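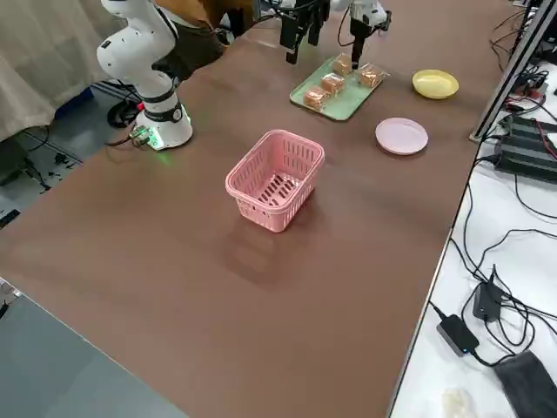
3.2 Serving snacks from a tray

We were delighted by how much a plain tea-time setup could teach us. Wrapped cakes go on a green tray, and a pink basket stands close by. Our list of serving layouts, drawn from 3,279 entries in Listside, puts this one among the most common. 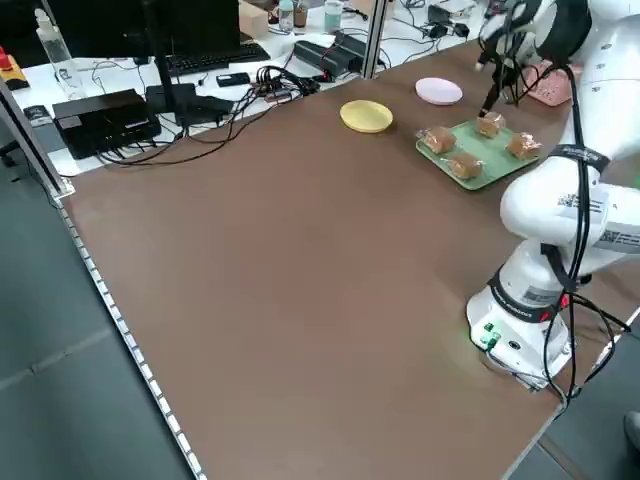
Figure 2. Individually wrapped cakes on the green tray.

Loose foods are a lovely contrast — a cake keeps its shape, while anything fluffy spreads as it is served. Jatoi and Ondieki sorted 800 entries by this trait alone, and
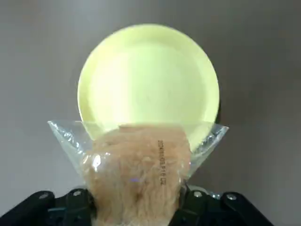
the split held up well in both kitchens, Urkent and Clarkdale.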